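# Sticky film on a wood table, already tried dish soap. What next?

Asked Mar 18, 2026 in **Home & Furniture**

Hi all, long time reader, first time asking. I've got a light wood table I bought used in November and it has this tacky feeling all over the top. It doesn't look dirty! You'd never know until you lean your forearms on it and they sort of peel off when you get up. Paper sticks to it. My mail sticks to it.

So far I've done dish soap and warm water (twice), then a vinegar mix, then one of those orange oil sprays from under my sister's sink, which I'm now thinking made it worse. It's okay for a day and then it's tacky again. The lady I bought it from said it was a Skundum, the bigger size, and that she "oiled it now and then," but she couldn't remember with what.

The grain is pretty straight and pale and I really like it, so I'd hate to sand it down and end up with a different color.

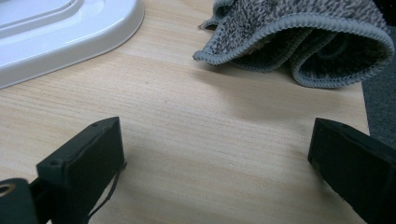

Plirner jumped in under the question to ask whether it was tacky all over or only where people's arms go, and whether the underside felt the same. Good question, so I went and crawled under there. Underside is totally smooth and dry. Top is worst near the edges where you'd sit, but there's some of it everywhere.

I'd like to spend less than 35 dollars if I can. I've got a weekend free and no garage, so anything really smelly is going to have to happen with the windows open.

---

## Answer 1 (19 votes, accepted)

I had this exact thing with a hand-me-down dining table and it drove me up the wall, so I feel for you. Dry underside plus sticky top says to me that it's buildup: old oil that never cured, body oil from arms, and then the orange spray on top of all that. Those sprays leave oil behind, so please stop using it for now.

What I'd do:

1. Wipe the whole top with mineral spirits on a white cotton rag. Try a hidden corner first. Windows open, gloves on.
2. Swap rags often. You want to see them coming up yellow or brown. When they stay clean, you're done.
3. Leave it alone overnight. No mail!
4. If it's still grabby in the morning, do it again before you decide it needs anything stronger.

Mine took three rounds over two days. I kept thinking it was finished and then I'd put my palm down and nope. The trick for me was going with the grain and not flooding it, just a damp rag and a lot of elbow.

Go easy at the corners, especially if yours are rounded. Finish tends to be thinner on a curve and you can rub right through if you get carried away (ask me how I know). 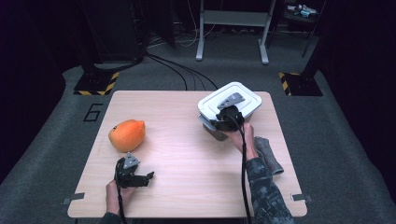
Once it feels dry and kind of squeaky, you can put a thin coat of hard wax oil back on. Thin, thin, thin. Wipe it on, wait however long the can says, then wipe off everything that will come off. I used Temholm clear because the hardware store had it, and a small can was 31 dollars with plenty left over. Oh, and spread your oily rags out flat outside to dry before you toss them, well away from anything that burns. A wadded-up oily rag can heat up and catch fire on its own.

**Comment from Onuoha:** Seconding the white rags. I used an old red T-shirt and couldn't tell what was grime and what was shirt.

---

## Answer 2 (4 votes)

If the mineral spirits don't touch it, the finish itself may have gone soft, and then you're into sanding, sorry. It isn't as scary as it sounds. Do it by hand with 200 or whatever's close to that at your store, light pressure, always with the grain. Pale wood usually comes out a bit lighter at first and warms back up when you oil it. If it's veneer, be extra careful, and look at the edge before you start so you know what you've got.

---

## Answer 3 (0 votes)

baby powder. works on mine

**Comment from asker:** Did one round of spirits on half the table last night and the rags were disgusting. That half already feels better! Going to do the other side Saturday and I'll try to remember to update this.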